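Ondieki's basket shelf is back, and I went home with two

If you've been waiting for the woven baskets to come back to Ondieki, good news – the shelf is full again as of July 2018, and I got there early enough to have a proper rummage before the good ones went.

For anyone new to this page, Ondieki is the little housewares store at the Ustum end of the market hall, past the shoe repair and the place with the very loud radio. They sold out of baskets in spring and the next delivery kept slipping. Now there's a whole wall of them, a lot of it from a maker called Jonura, and the colors run from pale straw to a brown that's nearly black.

I went in for one basket. I came out with a big dark brown rectangular one and a lighter golden tan one, plus a bag of citrus from the stand next door (I can't walk past that stand, I've given up trying). The dark one is my favorite by a mile. The weave is nice and tight and the rim is a bit thicker than the rest, so it feels good in the hand when you pull it off a shelf. I'm planning to keep dish towels in it, though my sister has already put in a bid for bread.

Prices start at 5 dollars for the tiny ones and go up to 30 for the biggest, and there are no lids this time. I asked, and the woman at the register thought lids might come in September but wouldn't swear to it. She also said they'll hold a basket for two days if you call ahead, so do that if you're coming from across town!

The cups have been moved, by the way. They used to be right by the door and now they're at the back with the Tikell trays, on the low shelf where you have to crouch. I walked past them twice before I found them.

Ondieki is open until six most evenings and closes for lunch, which I always forget. Bring your own bag if you're buying anything small, as theirs are thin and mine split on the stairs. Parking behind the hall is still a mess while they redo the drains – I'd take the bus.
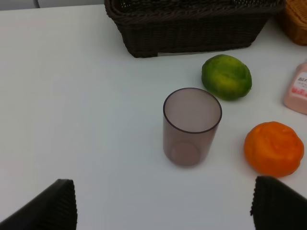
Dark wicker and golden tan, with a lime out on the table.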